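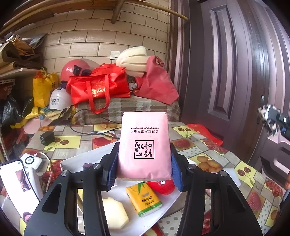
Call for participants: home demonstrations for the Boros gripper build

Kurnley shared workshop, bench group 3

The Boros build is a two-jaw gripper made and maintained by members of the Kurnley workshop. It is used in the hand to record how people pick up and put down household things, and the recordings are used to train a small arm called Indis, which is being assembled on the back bench. We need more people to record at home.

What you would do

You take a gripper home for 5 evenings and record short pick-and-place runs at your own table. One run is one object: approach, close, lift, move, set down, open. A typical run takes less than a minute. We ask for 900 runs from each participant over the loan period. The full set is planned at 4,000 runs, so places are limited.

Objects

Use what you have. Soft packets, sponges, small toys and plastic bags are all wanted. Soft-sided packs are short in the present set and will be given priority. Grip them on the two side faces with the blue pads, with only enough force to lift. A packet that creases is still a valid run. A packet that drops is also valid and should be kept, with the drop noted on the log sheet.

Do not use glass, open liquids, blades, or anything heavier than a full mug.

Setting

An ordinary table in an ordinary room. Patterned cloths are fine. Do not clear the room behind the table. Move any charging cable that could catch on the jaws. Lighting should stay the same for the whole of one session.

Who can apply

Adults living within reach of the workshop by bus. No experience with electronics is needed. You should be able to hold a tool of the weight of a cordless drill for 20 minutes with breaks. Left-handed participants are welcome, as the jaws are symmetrical.

Before the loan there is one fitting session at the workshop, starting at 6.30 pm. You will be shown how to check the pivot screws, change a finger pad and copy files to the Rirkska drive. Pivot screws must be checked before each session. If one is loose, stop and bring the gripper in.

Payment

A flat fee is paid on return of the gripper, log sheets and drive. Bus fares are refunded against tickets.

Privacy

Recordings show the room as well as the table. Put away letters, bank cards and anything with an address on it. Phone screens should be off or face down during a run. Runs can be withdrawn on request until the set is closed at the end of April.

To apply

Leave a note for Kobina Zakaria at the workshop desk with your name, a contact number, the hand you would use and a short list of objects you could offer.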